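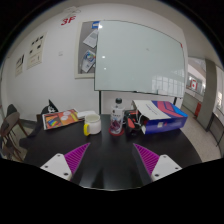 One correspondent from Plakbridge wrote to us, after reading an early draft, that we had been much too hard on home compilers, and that anybody who has sat up late with a stack of family papers and a child who seems to be born twice will know how easy it is to pick one birth and let the other go. We took the point to heart, and the section that follows has been rewritten with it in mind.

Figure 2. Mug, bottle and shoebox on a dark round table.

4.2 Reused given names and the merging of siblings

In the Oltby registers, as in a great many church registers of the same age, parents who lost a young child very often gave the same name to the next child of the same sex. The custom was a tender one, and it was also a practical one, for the name usually belonged to a grandparent and the family wanted it carried on. For the person compiling a tree it makes a good deal of trouble. Two baptisms turn up with the same name and the same parents, sometimes only a couple of years apart, and unless the burial of the first child is found at once, the compiler has to decide what they mean.

We wanted to know what compilers do when they meet such a pair. Our material is the set of 681 family group sheets gathered by the Morkeveo project, all of them made by home researchers and all of them touching at least one household in the old Oltby parish. We chose these sheets partly because we are fond of them, having worked with them for so long, and partly because the registers behind them survive with very few gaps, so that in most cases we could go back and look at what the compiler would have seen.

From the whole set we drew 200 sheets and compared every listed child with the baptism and burial entries. Each sheet was read by two of us working apart. Where we disagreed we sat down together with the register and talked it through, and if we still could not agree the household was marked as unsettled and left out of the comparison. We did not try to settle such cases by asking which answer seemed more likely for the family, much as we were tempted to, because that is the very habit we were hoping to study.

The treatments fell into a few kinds. Some compilers listed both children, gave the first a death date, and moved on, and there is nothing to say about these sheets except that they were a pleasure to check. Others listed both children but attached the later marriage to the elder, so that the man or woman who lived to raise a family was given the birth date of a brother or sister who had died in the cradle. A third group listed only one child. Within that group the compiler had sometimes taken the first baptism and dropped the second as a repeat, and had sometimes done it the other way around, and now and then had built a date out of both, with the day from one entry and the year from the other.

The blended dates puzzled us for quite a while. Nine sheets in our sample carry them, and at first we put them down to slips of the pen. When we looked at the older notes that came in with the sheets, though, a different story suggested itself for several of them. The compiler had copied a date from a cousin's letter, had later found the register entry, and had corrected the year without going back to the day. In one household the birthday handed down in the family was 29th July, and that day does appear in the register, but it belongs to the elder child. The younger was baptized in April. Three later trees repeat the July date for the younger one, and a reader who had only those trees to go by would think the matter was as well supported as anything could be.

We should say a word here about software. Most of the sheets were typed up in Ko, a small program that was popular with the Plakbridge family history circle, and Ko offers to merge any two children of the same parents who share a given name. The offer comes up as a question with the "yes" already selected. It would be easy to lay the whole difficulty at its door, and some of our correspondents do, with real feeling. Yet the sheets that were written by hand before the program came into use show the same three treatments, and the blended dates are found among them too. Our own view is that the program made an old habit quicker to carry out, although our sample is too small to say how much quicker, and we would be glad to see someone take the question up with a larger body of trees.

A related matter is what happens when no burial can be found. A missing burial is not proof that the first child lived. Infants were sometimes buried in a neighboring parish where the mother's people were, and the Oltby clerk was not always careful in the winter months. For this reason we treated a second baptism under the same name, with the same parents, as good evidence of an earlier death, but we looked each time for the possibility of two living siblings with one name, told apart in daily life by a nickname or by "the elder" and "the younger." Such households do exist. We met them most often where the two grandfathers had the same name and each was owed a namesake, and we ask readers to keep them in mind before tidying up a tree that looks untidy.

For the tables in the next section, a child is counted as merged only when both baptisms survive in the register and the sheet gives a single person in their place. Households with a torn or faded page at either baptism are listed separately.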